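Grey storage bin, scuffed floor and flaking white panel — clean it or bin it?

Posted by pimgate_shed
April 4, 2019

Got an open dark grey bin that lives on the worktop, we chuck small parts and bits of packaging in it. Had it from the Pimgate clearance place with a couple of others. The floor of it is a right state now. Pale scuffs all through the middle, dusty scratches, and the white sloping panel along the one side has worn back to grey at the bottom edge, all ragged. Tried washing up liquid and a sponge, did nothing much.

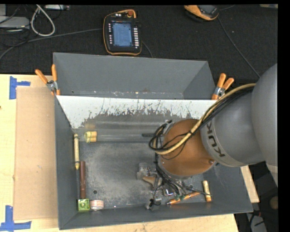
The bin on the worktop, wear on the floor and the white panel

Two things. Can the scuffs be got out or am I wasting my time? And is it worth touching up the white, or will it just come off again? There's a couple of small holes in the floor as well, are they meant to be there? New ones are 163 each from Cusudau so would rather not.

ernport_lass

Scuffs yes, scratches no. Empty it proper first, all the little bits out, then hoover. Most of what looks like scratching on ours was just dust sat in the marks. Then cream cleaner and a damp cloth, small circles, rinse, dry it with an old towel. Did 3 of ours last October and they came up alright, not new but alright. Dont use a wire brush!! I did on the first one and made it worse.

Holes — ours have them too, think they're fixing holes. Leave them be. If tiny screws go through stick a bit of tape underneath.

oldbench

just buy a new one mate

Cha

Depends what the white is. If it's paint you can rub the ragged edge down with wet and dry, up to 200 grit, untill you can't feel the step with your fingernail, then prime and paint. If it's a stuck on layer then paint won't hold for long, peel it and leave it grey. Try a corner first.

Personally I'd leave the white alone and lay a cut bit of rubber mat on the floor. Stops it getting any worse and small stuff doesnt slide about. Lift it out and shake it when it's mucky.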